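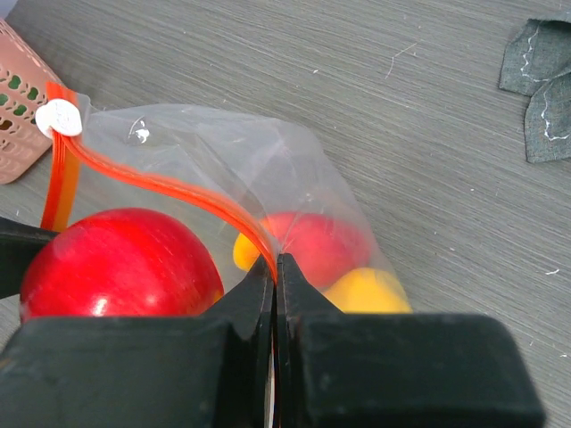
**Archive / Transfers**

Friday, 4:40 pm

Reel 19 of the Siqueira radio tapes is done. Side A is forty minutes of Gert Chauke interviewing a choir director, and side B is the same forty minutes with the levels wrong. Kept both. Hinata says we keep everything until the shelf says otherwise, and the shelf has been saying otherwise since June.

Card catalog claims 1072 items. The database claims 100 fewer. I pulled the drawer for P and found "Poker" filed as a composer. It's a jingle, for a card game show, two takes. Moved to Advertising, left a note for whoever believed in Mr. Poker.

Deck 2 still runs slow. Cleaned heads, swapped the belt, no change on the test tone. Dale McIntyre thinks capstan motor. Dale thought capstan motor last time too, and it was a fuse. Check the fuse first.

LPs: Kayode wants the duplicates listed before anything leaves the building. Fine by me. Two copies of the Lovimis live record aren't duplicates, by the way, one has the long applause and a different matrix number. Do not let anyone "tidy" these.

Lindalva Moura called about the Pretia session masters. She wants files, not discs, and she wants them with the studio chatter left in. Told her the chatter is the best part. Need her release form before I send anything.

To do: fuse, form, reel 20 (label reads "misc," so clear the morning).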